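My cousin Lungile Zwane forwarded me the same email three times in February, so I finally read it. A outfit called Brenari was offering "fast-track relief grants" to small businesses in Clokaston. You answer 14 questions, you pay a processing fee, and money from some program lands in your account. Lungile sells hair accessories out of her spare room and wanted to know if she should go for it. I said no before I got to the second paragraph, then felt bad and read the rest.

The fee was $600. The grant was $1000, or up to $1000, which are two different numbers if you read the small type. Who charges $600 to hand you $1000? I've applied for exactly one real grant in my life and it cost me a stamp and most of a Saturday's worth of patience. I don't recall anyone asking for my debit card.
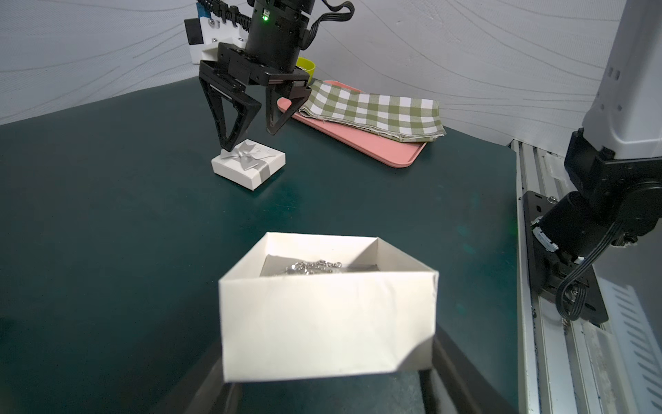 A small white gift box with a ribbon on top.

What bothered me more than the fee was the form. Question nine wanted the number of employees on payroll "as you would like it to appear." I read that out loud to my husband and he put down his fork. Lungile has no employees. She has a daughter who sticks labels on envelopes when bribed. If she types in a four because the box seems to want a four, then it's her name at the bottom, under the part about everything being true. Brenari's name doesn't show up on the application at all. I looked twice.

I called the number in the email and got a man who said he was with Oyewole, "the partner firm." I asked what kind of firm. He said financial. I asked where their office was and he said they served the whole region. He was very pleasant and kept calling me Lungile, though I'd told him my name.

Chiamaka Ojo, who did my taxes for years before she retired, thinks people in my position worry too much about the wrong end of this. Her view is that the fee is gone the minute you pay it and you should grieve and move on, but a false payroll number sits in a file somewhere and can come back years later. She'd had a client at Keso, the old flooring place, who signed a loan form somebody else filled in for him. It took him a long while to get clear of it, and he never saw most of the money. I believe her on this, and I don't believe everything she tells me.

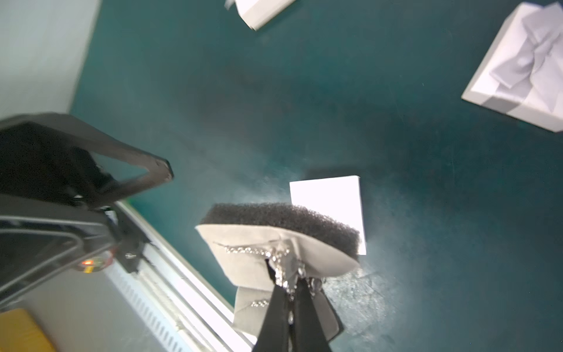 Lungile's argument was that her business looks too small on paper to get help any honest way. I don't buy it. She has receipts, she has a website, she has three years of returns. Her stock is all little sparkly things, the same kind of rhinestone trim you see running along the edge of that gray pouch, and she can tell you what she paid for every yard of it. That's better records than I keep. If there's a real program she qualifies for, the county office can tell her for free, and if there isn't one, a pleasant man on the phone can't make one up for her.

She says she's deleted the email. She also said that the second time she forwarded it. I asked her to at least send me a copy of whatever she fills in before she signs it, and she said fine in the voice that means she was already looking at something else.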